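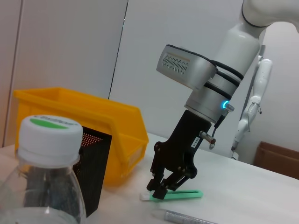
Cheap fuel should not be a promise

Every time the price at the pump goes up, our politicians make the same speech. They say they will call the producers, they will be firm with them, and the price will come down before summer. I have lived in Skindov for many years and I have heard this speech under three governments.

I do not believe a government can order the price of oil. Our refinery at Prirulow buys most of its crude from abroad and pays what other buyers pay. When Virk, the largest seller in the region, cut its margin in March, drivers saved 9 cents on a gallon. Two weeks later the saving was gone.

What a government can do is smaller and slower. It can keep the bus to Prirulow running after eight in the evening. It can help people in old houses to change their oil boilers. Last year 900 families asked for this help and 109 received it. For me this is the real scandal, and I hear very little about it.

I am not against drilling. The Flirkex field gives work to people I respect. But new wells there will need years before they give any oil, and the families still on the list have to heat their houses this winter.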